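本网站使用 Cookie 以改善阅读体验。继续浏览即表示您同意我们的 Cookie 政策。[接受] [管理设置]

“免维护”的工位，谁在维护？
Butex 拆装工作站走访：听 Ha-rang Wang 讲夹具、螺栓和一份她不太信的报表

2026年3月22日
文／本站编辑

去 Butex 之前，我读了一遍 Stinov 给这类工作站写的介绍。里面有一句话占了整整一行：“部署后2,000小时内无需人工干预。”我把这句话念给 Ha-rang Wang 听，她正蹲在工作台边找一把内六角扳手，头也没抬。

“无需谁干预？”她问。

Wang 在 Butex 设在 Boonchu 的车间负责三个自动化工位的日常维护，我们这次只谈其中一个：一台 UR 机械臂，末端一副两指夹爪，对着一块立起来的夹具板，反复取放电脑零件。处理器、硬盘，还有插在窄槽里的薄卡类零件。Butex 用它给翻新线做取放验证，新来的料型先在这个工位上跑通，再放到后面的线上去。工位由 Stinov 集成，配套的状态监测软件叫 Gresska，也是 Stinov 卖的。

我对“免维护”三个字一向没有好感。以前跑工厂报道，凡是把这三个字印得很大的设备，旁边多半放着一个磨得发亮的工具箱。这个工位也有工具箱，绿色的，盖子用胶带补过。我想弄清楚的事情很简单：这样一个工位平时到底要人做什么，做多久，哪些事软件能代劳，哪些事软件只是看起来在代劳。

先从班前说起

Wang 的一天从示教器开始。她开机后的第一个动作是按急停，然后再松开，确认控制器真的断了、真的恢复了，才往下走。

“有人觉得这一步浪费时间。每天就那么一下，按下去，看机械臂是不是不响应，旋开，复位。你要是一个月不按它，你凭什么说它是好的？”

我问 Gresska 不是会监测安全回路的状态吗。她说会，屏幕上有一个绿色的点。

“绿点告诉我的是，上一次软件去问控制器的时候，控制器说自己没事。我想知道的是我的手拍下去以后会发生什么。”

接下来她看程序名和负载设置。她解释说，这个工位出过的最蠢的一次故障就在负载上。夜班换过一副手指，比原来那副重，程序里的工具重量没有改，第二天机械臂在自由拖动的时候自己慢慢往下沉。没有撞到什么，可是一位刚来的同事以为机械臂坏了，拆了半天线。

“数值就在示教器里，两下就能点到。换了手指的人应该改，没改。交接本上也没写。Gresska 那天给我们的健康评分是九十几分。”

我请她把评分的算法给我看看。她说她也想看，问过 Stinov，对方回了一份彩色的说明，里面有“多维度”“综合”“智能加权”，没有公式。这份说明她打印出来夹在交接本里，我翻了翻，确实没有。

然后是不带料空跑。把速度降下来，让机械臂从原点出发，依次走到每个取放位的上方，停一下，再退回。她站在旁边看手指和夹具之间的间隙。这一步她坚持用眼睛看，哪怕手腕上的相机也在看。

“相机会告诉你它找到了特征。它找没找到，和手指有没有对中，是两个问题。光线一变，它找到的那个边可能是铝型材的反光。你看后面那一排槽，亮一道暗一道的，灯从侧面打过来的时候全是边。”

我问为什么不换个背景板。她说提过，打样的哑光板试过一块，装上以后走线没处去，又拆了。现在的办法是把识别区域收窄，只看夹具板那一块，别的不管。这个办法她不算满意，她的原话是“能用，但别碰灯”。

那块灰色的板

这个工位里最不起眼的东西是夹具板，Wang 花在它身上的时间却最多。板是3D打印的，灰色，上面有给各种零件留的位置。Stinov 交付时给了一块，后来的几块都是 Butex 自己打的。

我提出了一个外行的疑问：花这么多钱上一个自动化工位，最后让零件待在一块打印出来的塑料上，靠得住吗？

Wang 没有替它说好话。“看你说的靠得住是什么。尺寸上，刚打出来是好的，我量过。跑一阵子就不一定了。卡爪那种小凸起最先走样，每次取放都要蹭它。金属的当然耐磨，可是金属的改一次要等外面加工，料型改了你怎么办？我们这里料型改得勤。”

处理器的窝她看得最紧。窝是方的，往里凹，两侧各有一个小卡爪夹着芯片的边。板子是立着的，芯片不会像平放时那样自己躺稳，两个卡爪松了，它就会微微前倾。人的眼睛几乎看不出来，手指一合，受力就偏了。

“偏一点点的时候，它还是能取出来，程序判定成功。再偏一点，也能取出来，就是角度歪了，放下一个位置的时候顶在边上。等到真的报错，卡爪其实早就该换了。”

她的规矩是每300次循环停下来看一次卡爪，用一枚报废的处理器当量规，塞进去，手指轻轻推两边，感觉有没有晃。到了800次，不管晃不晃，处理器窝那一块整个换掉。

我问这两个数从哪里来。我预备好了听到“根据厂家建议”之类的回答，她倒很干脆：“试出来的。第一块板我没管，跑坏了。第二块板我勤看，记下来哪一次开始晃，往前留了余量。你要说这是科学实验，肯定不是，样本太少了。换一种打印材料，这两个数就得重来。”

这话让我对前面那两个数多了一点信任，也就多了一点。她自己承认，交接本上有一段时间的循环数是凭记忆补的。

硬盘那一侧相对省心。2.5英寸的盘装在蓝边托盘里，上下各有一个挡块把托盘压在夹具板上。托盘本身结实，容易出问题的是挡块。螺丝拧得过紧，打印件会被压得发白，然后开裂；拧得不够，托盘会跟着盘一起被带出来。

“带出来过，”她说，“夹爪拎着盘，盘上挂着托盘，机械臂很认真地把它们一起送到下一个位置。相机看到蓝边，还挺高兴。”

窄槽那边，薄卡是竖着插的，从正前方只能看到一条边。卡本身薄，两个槽又靠得近，手指伸进去的余地很小。左边那一条下端还有一个小支座托着。Wang 说小支座是后来加的，加之前长的那条会左右摆，手指下去的时候对不准。加了以后摆是不摆了，清理起来多了一个死角，碎屑爱往里面掉。她用一把旧的软毛刷，从上往下扫，不用气枪。

“气枪一吹，全吹到芯片那边去了。”

维护的时候，这几样零件她会留在板上。我原以为要全部取下来，她说有些问题只有带着料才看得出来，空板上什么都好好的。等她把机械臂慢慢开到夹具板前面停住，示教器就挂在左手边，一伸手能碰到那颗带黄圈的红色急停按钮，处理器和希捷硬盘都在各自的位置上，两根黑色手指停在板的下方。 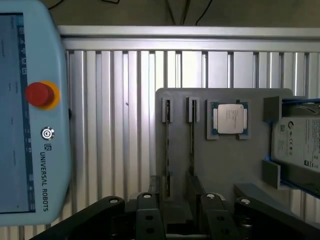 夹爪上的几颗螺栓

接着说夹爪。两指，黑色，手指是厚板，上面开了椭圆孔，后面是一组连杆。Wang 指给我看连杆关节处的几颗银色螺栓头，说她每周会用扭力扳手过一遍。

Stinov 的手册把这一项放在“按需”栏里。我问什么叫按需，她说她也这么问过，对方工程师在电话里讲，出现异响或者间隙的时候就是有需要了。

“出现间隙的时候，我已经放坏多少个零件了？”

去年十月出的事就和这有关。有一阵子，处理器取放的成功率往下掉，掉得很慢，每天看都觉得是正常波动。Gresska 的趋势图上一条线弯弯曲曲地往下走，软件给出的建议是“检查视觉光照条件”。他们照做了，擦镜头，调灯，重新标定相机，花掉一个下午。当天晚上好了一点，第二天又不行。

然后他们怀疑夹具板，换了一块新的，成功率回来了一截。大家都觉得找到了原因。Wang 说她当时也信了，在交接本上写了“夹具磨损，已更换，恢复正常”。这行字还在，后来她在旁边补了一个问号。

真正的毛病是她换手指垫的时候摸到的。断了电，她用手去掰右边那根手指，掰得动，左边那根掰不动。连杆上有一颗螺栓松了，松得很少，肉眼看位置没有变。

“新的板子窝紧，能把歪的手指‘扶’回来一点，所以成功率上去了。其实是板子在替夹爪受罪。你要是只看那条曲线，就会得出结论说换板有效，然后一直换板。”

我觉得这件事值得多说两句。Gresska 的销售材料里有一段讲“根因定位”，我原样读给 Wang 听，问她软件在这件事上帮了多少忙。她想了一会儿，给出的答案比我预料的公道。

“它让我知道成功率在掉，这个是真的。没有它，我可能要再晚几天才注意到。它后面那些建议，我觉得就是把最常见的原因排个序。光照永远排第一，因为十个人里有九个确实是光照的问题。碰到第十个，它没有办法，它没有手。”

关于怎么拧，她讲得很细，我照记下来。先把机械臂停在维护位，手指张开，按下急停，等控制器状态变了再伸手。螺栓一颗一颗来，先松半圈，看看螺纹有没有带出黑色的粉末，有就擦掉，点一滴中等强度的螺纹胶，再拧到扭矩。最后用漆笔在螺栓头和连杆之间画一道线。下次只要看线有没有错开，不必每次都上扳手。

漆线的主意也不是她的，是以前修自行车的时候学的。Stinov 的人来巡检，看到漆线，问是不是客户私自改装。她说那次谈话很长。

胶不能多。她见过胶流进连杆轴孔里，固化以后夹爪开合发涩，电流往上走，软件报警说负载异常。那次倒是报对了，负载确实异常，原因是人滴的。

手指内侧的垫子是另外一项消耗品。她用的是自己裁的薄橡胶片，背胶贴上去，Stinov 卖的原装垫贵，寿命也没见得长。我问有没有做过对照，她笑了，说没有正经做过，只是两种都用过，都在差不多的时候开始打滑。所以这一条请读者自己掂量，我没有看到记录。

重新教点，以及不该教的时候

下午，Wang 换了一块新的夹具板，让我看完整的流程。

旧板卸下来以前，她先把机械臂开到一个基准点，手指尖对着板上的一个小记号，在示教器上把坐标抄到本子里。她说可以拍照，她不喜欢拍照，照片在手机里会找不到。新板装上以后，螺丝先都带上不拧死，用直角尺靠着后面的铝型材找正，再对角拧紧。找正很要紧。板子立着，歪一点，机械臂走到最远的硬盘位时就会差出不少。

然后把机械臂开回同一个坐标。手指尖应该还对着那个记号。对得上，就不用动程序。对不上，先查板有没有贴紧，型材槽里有没有夹着碎屑，螺母有没有翻过去。

“大部分人第一反应是重新教点。差一点，就把点挪一点。下次又差一点，又挪一点。挪到最后，程序里的点是对着一块歪的板教的，谁也不敢动那块板。”

她接手这个工位的时候就是这个样子。程序里处理器取料位有四个版本，名字分别是“取料”“取料新”“取料新2”和“取料勿删”。她问遍了能问的人，没有一个能说清“勿删”那个是给什么用的。后来她把板找正，从头教了一遍，旧的点备份到U盘里，U盘现在还在抽屉里。

教点的时候她把速度压得很低，手指先停在零件前方一段距离，再一小步一小步往前送。处理器那个位置她要教两遍，中间让旁边的人来看一眼。两个人都觉得正了才存。

我问，这不正是手腕相机该干的活吗，自动补偿偏差，省得人去教。Wang 说相机补的是零件每次放得不一样的那一点点，它不应该用来补板子装歪。能补，Stinov 演示的时候就故意把板装歪了给客户看，机械臂照样取得很漂亮，大家鼓掌。

“补偿量是有上限的。你拿一大半去补安装误差，剩下的留给真正的偏差，就不够了。演示的时候只跑了几次，当然够。”

我后来向 Stinov 询问过这一点，收到的邮件说“补偿范围可根据客户现场情况灵活配置”。我又写信问配置的上限是多少，截稿时没有收到答复。

换板全程我在旁边看着，Wang 一个人做，另一位同事来看了一眼教点的结果。装完以后空跑，带料慢跑，再带料正常速度跑。正常速度跑的第一轮里，硬盘那一侧停了一次，报的是夹持力没有达到。她退回来，把挡块的螺丝松了一点，再跑，没有再停。我问她为什么一下子就知道是挡块，她说新板的挡块每次都偏紧，打印的时候那个面朝下，底层会胀出来一圈。那为什么不改模型呢？

“改过。改完，在另一台打印机上又松了。”

头顶那些线

夹具板上方，铝型材横梁以上的位置，有几根细黑线从高处垂下来，绕一个弯再往横梁去。我问 Wang 这些线归不归她管，她叹了口气。

“线归谁管，这个问题在这里能问出三个答案。”

她的看法是，会动的线归维护，不会动的线归电气，垂着的线两边都觉得是对方的。机械臂到不了那个高度，按说碰不着。可是教点的时候人会把手臂抬高，避开夹具，肘部就上去了。她做过一次，慢速，听见扎带响，停下来看，肘部已经把一根线顶得绷直了。

之后她在程序里加了一个高度限制的平面，示教器里设的，自由拖动的时候也有效。她给我演示，把手臂往上推，推到某个高度就推不动了，像顶着一层软垫子。线本身，她还是希望能收到线槽里去，已经写过两次申请。

“线在晃，没有断，这种事永远排在后面。等它断了，就变成紧急抢修，第二天就有人来装线槽。”

我问 Gresska 有没有关于线缆的监测项。有一项叫“线缆寿命预估”，是按关节转动的累计量推算的，针对的是跟着手臂走的那一束。Wang 觉得这个数有参考价值，她拿它当提醒，到了提醒的时候就断电，把线束从底座一路捏到手腕，捏有没有发硬、发扁的地方。捏比看管用，外皮好好的，里面折了的，一捏就知道。

软件提示更换的那天，她捏下来觉得还好，没有换，又跑了1,000次循环，现在还在用。我提醒她，这样做要是哪天在生产中断了，责任就在她身上了。她说是的，所以她把这件事写在了交接本上，签了名字，备用线束也放在柜子里。我没有被完全说服。软件要提前换，多半是替自己留余地；人拖着不换，多半也有自己的理由，比如备件申请一次要走很久。她没有否认这一点。

示教器自己也会老

示教器是操作员碰得最多的东西，也是保养表上最短的一行，只写着“清洁”。Wang 在后面用圆珠笔加了几条。

屏幕用微湿的布擦，先锁屏，免得擦着擦着把什么参数擦进去了。她说这话时表情认真，大概是有过先例。急停按钮按下去以后要能干脆地弹回来，旋的时候不能有沙沙的手感。电源键周围爱积灰，用牙签裹布转一圈。线从示教器底下出来的那一截要看有没有压痕，这里的人习惯把示教器往台面上一放，线就折在下面。

挂的位置她改过。原先挂在右边，离硬盘位近，人站过去操作，身体正好挡着机械臂退回的方向。现在在左边，人站的地方离手臂远了一步，急停在顺手的一侧。改位置没有花钱，就是两个型材螺母的事，审批走了不短的时间，因为 Stinov 的布局图上它在右边，而验收是照着布局图验的。

我问，既然如此，布局图当初是谁画的，画的人有没有在这里站过。她说这个问题应该去问 Stinov。我确实问了，回复是布局“遵循通用的人机工程原则”。

时间都去哪儿了

采访快结束的时候，我把话题拉回那一行“2,000小时内无需人工干预”。我想替它做一个最宽厚的解释：也许它指的是机械臂本体。

Wang 同意这个解释。手臂本体她确实没怎么动过，关节没有出过问题，擦一擦，听一听，就这样。她交接本上记的人工时间，从工位验收到现在加起来超过300小时，手臂本体只占零头，大头是夹具板、夹爪，还有教点。其中又有一部分是料型改变带来的，严格说不能算维护。

“可是对我来说没有区别啊，都是我站在这儿。买的人看的是那一行字，他以为买来的是整个工位免维护。卖的人心里知道自己说的是手臂。这中间的差，就是我的工作时间。”

那么这个工位值不值得？我问得很直接，也料到她不好回答。她在 Butex 上班，说不值得不合适，说值得我又未必信。

她绕开了值不值，说了一件事。没有这个工位以前，新料型的取放验证是两个人用手做的，戴着手环，一个取，一个记。人做得比机械臂快，也很少掉东西，做到下午就开始出错，记录也潦草。现在机械臂做得慢，但它每一次做的都一样，所以出了问题，能往回查。前面说的那颗螺栓，要是换成人手，根本不会有那条往下走的曲线，大家只会觉得那天手气不好。

我指出，那条曲线当时把他们引到了错误的方向。

“是，”她说，“引错了三次。但是总算有条线可以引错。”

这句话我没想好该怎么理解。把它讲给一位做过集成的朋友听，朋友说这是典型的用户替设备找台阶。也许吧。我在车间里看到的情况是，工位能干活，干得稳，前提是有一个人每周拿着扭力扳手和漆笔过来，每隔几百次循环用一枚报废芯片去试卡爪，并且肯在本子上写下自己判断错了。这三样东西 Stinov 的报价单里都没有。Gresska 的年费倒是有的。

她最近在跟打印那边商量，把处理器窝单独做成可以抽换的小块，用两颗螺丝固定在大板上，磨坏了只换小块，大板不动，也就不必重新找正。第一版已经打出来了，螺丝孔的位置和背面的加强筋打架，拧不进去。第二版在排队。

我走之前问能不能抄一份她的保养表，她把圆珠笔加过的那张给了我。印刷体的部分一共五行。手写的写到了背面，最后一条是：“灯不要碰。要碰先叫我。”

订阅我们的每周通讯，第一时间收到新文章。输入您的邮箱地址 [订阅]
您可以随时取消订阅。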